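Prolberg launches the Gatum cup, and I'm rather pleased with it

6/6/21

For immediate release

Hello from all of us at Prolberg! I'm Catriona Carnegie, I look after the kitchen and picnic range, and I get to tell you that our new plastic cup, the Gatum, goes on sale in July.

It started with my own cupboard, which was full of odd beakers that wouldn't stack and fell out whenever I opened the door (my kids thought this was great). I moaned about it to Archie Moncrieff, our designer, and he came back with a drawing the same afternoon. Tall, a bit narrower at the bottom, a thin rolled rim that's kind on the lips. We changed the rim twice after that and then left it alone.

Colours were the hard part! We asked 299 customers to vote and I was sure everyone would go for something sensible and grey. They didn't. Pastel pink came top with 85 votes, sky blue was 2 behind, and lime green got in because Kenneth MacLeish in our shop team wouldn't stop going on about it. I've come round to the green. It's the one I reach for in the morning.

"I wanted a cup you could leave out on the table and not mind looking at," says Archie. "Most of my drawings had too much going on, so I kept rubbing bits out."

The Gatum will be sold singly or as a set of three, one of each colour, through our own shop and at Ó Gríofa, who have stocked our bowls for years and have already asked for more lime than I'd planned.

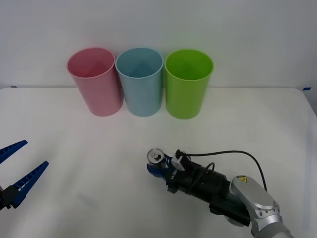
Issue 201

Pink, blue and green side by side, the same size all the way along. I like them in that order, but Branislav Zelenák, who runs our warehouse, packs the sets with green in the middle, so that's how yours will arrive.

Shops wanting samples should ask for Gillespie Haldane at the Prolberg trade desk. Please say which colour you'd like, or he'll send you pink.

ENDS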